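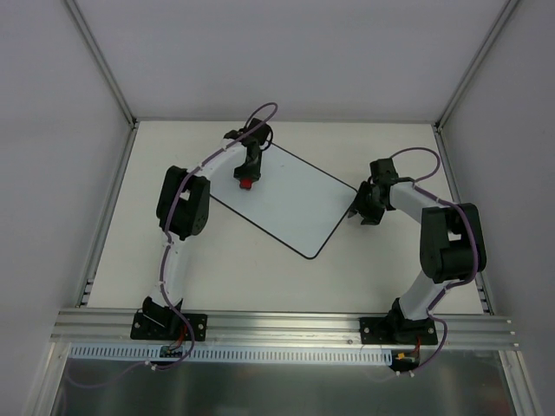
Written by Gil-soo Choo for the Keltlow set-up guide

Section 2: Getting your whiteboard ready

A fresh board is a lovely thing to start on, so take a few minutes here before you write a word!

1. Clear a flat tabletop bigger than the board and wipe it down. Grit under the board will scratch the back.

2. Lay the board down with the writing side up. Any angle is fine — turn it whichever way lets you reach all four corners.

3. Run a fingertip along the black border. It should feel smooth all the way, including the rounded corners.

4. Wipe the writing surface with a soft, damp cloth, then a dry one. Wait 30 minutes before using markers.

5. Draw a short line near one corner and erase it. If it comes away clean, you're ready to go (the first big sketch is the best part).

Note: Faint streaks after step 4 are normal. A second pass with the dry cloth clears them up nicely.

Caution: Do not use scouring pads or kitchen sprays. Don't lean on the corners while the board is flat, and lift it with both hands — never by one edge.

For wall mounting, go to Section 3.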